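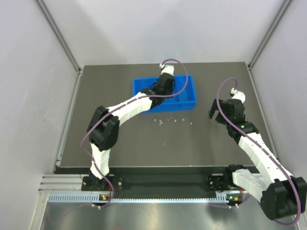
Sultura opens small parts sorting service in Tustmont

Sultura has opened a sorting and repacking service for small metal parts at its Tustmont site. The service is for repair shops, furniture makers and small workshops that have mixed stock on their shelves and no time to go through it.

Customers can send in nuts, washers, screws and similar fixings in any state of muddle. The parts are tipped out in small batches on a plain dark surface, where bright metal is easy to spot, and put into shallow plastic trays by type and size. Each tray is then checked, weighed and packed into labelled bags or boxes.

The service was tried out from March with Raudsepp, a maker of shelving and workshop benches. Raudsepp sent 119 boxes of leftover fixings collected from its assembly floor over several years. Once they had been sorted, 3,686 bags went back into use. Parts that were bent, rusted or could not be matched were set aside for scrap.

"We had been buying new washers while the old ones sat in boxes under the stairs," Raudsepp said in a statement. "Now the bags are on the rack by the benches and people take what they need."

Trays for the service are supplied by Brakine. They are open at the top and low enough at the sides for parts to be picked out without tipping. Customers who want to keep their stock in trays can buy them with the order.

There are 3 sizes of order, starting with a single box. Sorted parts are normally returned within 4 working days of arrival. Larger orders are sent back in stages, so that a workshop does not have to wait for the whole lot. Parts should be free of oil and should not be mixed with glass, blades or batteries. A list of the sizes covered is available on request.

Sultura plans to add small brass and plastic fittings to the service in August.

Orders can be dropped off at the Tustmont goods entrance between 8am and 4pm or sent by carrier. Price lists and box labels are available from the Sultura sales office.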